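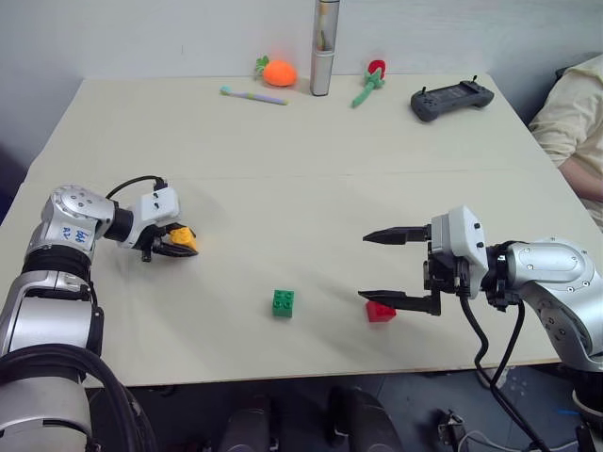

Commenters under the last review asked whether Divex still exports transactions without a paid plan. It does, as CSV only, and the limit is 300 rows per file. That limit shaped most of my testing of Sadari, the household budgeting program from Ullell.

Sadari 2 installs on Windows and macOS. I imported 53 weeks of records from a chequing account, a line of credit and one credit card. The CSV importer maps date, payee and amount correctly but ignores the sign convention on credit cards, so purchases arrive as deposits until the column is inverted by hand. The setting is saved per account.

Categorization is rule-based. Rules run in list order and stop at the first match. There is a ceiling of 300 rules, and no way to group them.

The loan module is the strongest part. It accepts semi-annual compounding, accelerated biweekly payments and lump sums, and its amortization schedule agreed with my lender's statement to the cent. Variable rates need a new entry at each change.

Reports are plain and print properly. Imai, the closest alternative, has better charts but no offline mode.

The licence is $70, one time, for two computers. Updates are included until the next major version. Phone support closes at noon Pacific.

Reviewed 04/08/2022 on version 2.1.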